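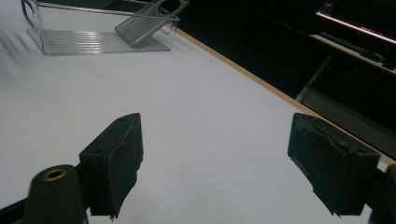

Kipchumba Kariuki

**Minutes – chores and handling group, Irnbridge, 22nd July**

Present: Joyce Mugo (chair), Szu-yu Sin, Shabani Shirima, Kipchumba Kariuki (minutes). Apologies: Subira Temba.

**1. Previous minutes**

Agreed, with one correction. Item 4 should read "Starside counter trial", not "Kinyua counter trial".

**2. Can machines tidy a table yet?**

Szu-yu Sin introduced her paper. Her view is that single steps are within reach, such as picking up a phone or putting a case in a bin, and that a whole chore is still some way off. A person clearing a table decides what belongs where without stopping. Present systems need that settled for them beforehand.

Shabani Shirima disagreed in part. On the shop floor the bins are fixed and the goods are known, so the deciding is mostly done already. He would expect shop work to come before kitchens. Joyce Mugo asked that the paper treat the two separately.

**3. Thin and clear objects**

Discussion of phones and cases. A phone on its long edge gives the fingers two flat faces to close on, but the same phone lying flat gives them very little.
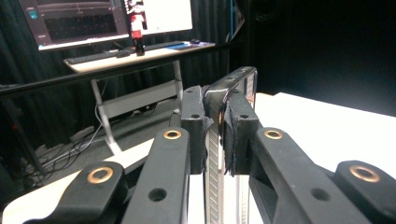
*Fig. 2. Phone in clear case, held upright between the padded jaws.*

Clear plastic was raised as a separate problem. Reflections from ribbed walls can be mistaken for edges, and a clear tray on a white surface has weak outlines. SS proposed that trays and bins stay clear in the tests, as homes and shops are full of them. Agreed.

**4. Finger pads**

Fraying was noted on the pads. SYS asked whether a loose flap could catch on the rim of a tray during release. No data on this. KK to draft an inspection note covering both fingers. 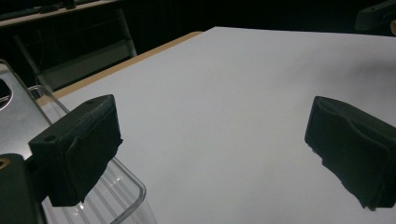 *Fig. 3. Fingers open over the white tabletop, clear tray at left.*

**5. Trusilis proposal**

The proposal asks for 1000 repeats of one sorting task. JM felt that fewer repeats over more kinds of object would say more about real chores. SS preferred to keep the number – a rare failure will not show up in a short run. Not settled. Carried to the next meeting.

**6. Actions**

- SYS: split paper into home and shop sections.
- SS: write up both options for item 5.
- KK: pad inspection note; send minutes to ST.

**7. Any other business**

None. Next meeting 28 July, room 2.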